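Willitside Proximity Trial: Progress Report to the Ernus Fund
Reporting period: second quarter of the grant

Summary

We're very pleased with where the trial has got to. When we last wrote, the Plollby tags were still sitting on a bench in our back office while we argued over battery settings. Since then we've put them into the Willitside library and the community centre next door, and people are using them! The phone app is live in both buildings, the first bugs have been found and mostly fixed, and we're spending at the rate we said we would.

What's been installed

There are now 43 tags on the walls and shelves across the two buildings. The library has the larger share, mostly on the ends of the book stacks, and the community centre has them at doorways, lifts and the front counter. Each one sends out a short signal that a phone can pick up from a few metres off, and the app uses it to tell the visitor which room or service they're standing near. For people with low vision it reads the name aloud, and this has been the part we've enjoyed watching most.

We had planned to glue the tags in place. The library asked us to use removable strips, and they were right to. We've already shifted 6 of them after finding that the metal shelving near the local history section was throwing the signal across the aisle, so that the app announced large print books to anyone looking at maps.

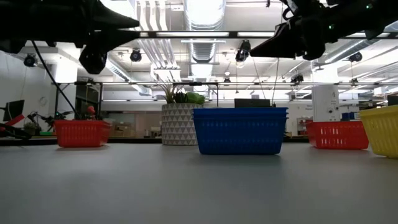

The app itself has 221 registered users, well up on last quarter, and the feedback form is getting proper, thoughtful answers. The most common request by far is for fewer alerts. Several people told us their phone buzzed at every doorway, so we've added a quiet mode that only speaks when the phone is held upright. The second most common request was for a clearer map. Our first one marked every zone in the same pale green, and we've now moved to strong, plain colours, the sort you get on plastic baskets in red, blue and yellow, with the zone name written over the top. Early testers found their way to the meeting rooms much faster with it, and we'd like to carry it through to the printed map at the front counter as well.

Problems and delays

Battery life is shorter than the figure we worked from in our application. The tags near the automatic doors are the worst, and we think the cold air in the mornings has something to do with it. We've slowed the signal down a little on those units and will know by November whether it has helped.

The Villanueva arcade, our third site, is running 8 weeks behind. The building's owners changed their wireless supplier in the middle of our talks, and the new supplier wanted its own interference test before anything went up. The test is done and we passed. We're waiting on a signed access agreement.

Privacy

The app doesn't store where a person has been. It keeps a tally of how often each tag is picked up and wipes it every Monday. We put a notice about this at both entrances, and the library has added it to its own website.

Next quarter

Villanueva goes in as soon as the agreement is signed. We'll also be adding a second spoken language, trying out longer-life batteries in the doorway tags, and holding an open afternoon in the community centre so people can tell us what's still annoying them. We'd love someone from the fund to come along and try the app on their own phone.

There's no change to the budget. The unspent installation money for Villanueva has been carried forward to next quarter under the same heading.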